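Print | E-mail

Workshop notebook - glue and finish bench, Allby

Tuesday, first thing

Picking up from the chair notes. The Fodor side chairs are still giving us trouble at the back leg joint. Two of the set came back loose again, same corner both times, left rear where the seat rail goes in. Pulled the first one apart last night with steam and a wedge. Glue had let go clean off the tenon, shiny, no wood fiber on it at all. So it never wetted the wood. Old glue underneath, I'd bet, somebody repaired it on top of the first repair.

Scraped back to bare wood, took forever. Do not sand these, the tenon is already thin and we lose the fit. Card scraper and a sharp chisel, that's it.

Hide glue batch from the weekend is no good. Smells off and the film stays rubbery at the edges. Threw it out. New batch soaked overnight in cold water, covered, warmed slowly this morning. Keep the pot at 140 F. If anybody leaves the lid up again the skin forms and then we get lumps in the joint.

Kristóf Lengyel stopped by to look at the veneer on the Clenasetti cabinet. He thinks the bubble on the left door can go down with heat and a damp cloth, no cutting. I am not so sure, there is a dry spot under there the size of my palm and it clicks when you tap it. Agreed to try his way first. If it lifts again we slit along the grain and get fresh glue in with the thin knife.

Tried it before lunch. Iron on low, brown paper between, 3 minutes, then a cold block and clamps. Finish went a bit cloudy near the hinge. Could be the shellac taking up moisture, should clear with a little alcohol on a pad but leave it alone untill the door is out of clamps.

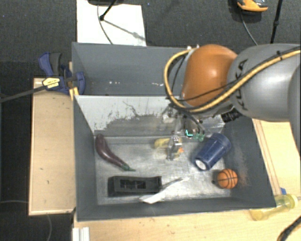

Allby, March

Afternoon. Door still in clamps so went on with the test strips.

Shellac tests for the Grurine table. Same blond flakes, two cuts, on scrap from the underside of the broken leaf so the color is fair. Numbers in pencil on the back of each strip.

Strip 1 - 2 pound cut, rubbed on with a pad. Warm, even, builds slow. Closest to the old top.

Strip 2 - same cut with a brush. Ridges. Would need rubbing down between coats and I don't trust the edges.

Strip 3 - the heavier cut, pad. Drags. Sticky by the third pass, left a pull mark right in the middle. My fault partly, pad was too dry.

Going with the first. The owner wants it "like grandmother had it" which I take to mean not glossy. Stop one coat early, wax after.

Also checked the leaf hinges. One screw hole is stripped right through. Plug with a maple dowel, glue, drill fresh next to the old hole line. Do NOT go up a screw size, the top is thin there and the point will come through. Ask me how I know.

Grit question again: 210 is not a grit, whoever wrote it on the board. 220. I fixed the board. If the drawer fronts were done with something else please tell me before I put color on them, scratches show up the second stain hits.

Drawer runners on the same table are worn down in front, you can feel the drop when you close it. Turn them over if the underside is good, otherwise patch with a strip of the same wood, grain running front to back. Paraffin, not soap. Soap pulled in damp last summer and the drawers swelled shut.

Back to the chair for a minute. Dry fit of the cleaned joint is decent, small gap at the shoulder on the inside face. A shaving glued to the cheek will take it up. Corner blocks go back in after but with screws this time, the glued ones just fell out when I turned it over. Leave overnight in clamps, 8 in the morning at the earliest before anyone sits in it. Square it first! The other one dried with a twist and now rocks on a flat floor.

Out of: blue tape, the narrow clamp pads, denatured alcohol nearly. Cotton rags fine.

To do tomorow
- door off clamps, tap test, look at the cloudy patch
- second chair apart, same corner, go easy on the rail
- dowel for the hinge hole
- call Clenasetti people about the missing key plate, do they want brass cast or a bought one
- new lid for the glue pot

Print | E-mail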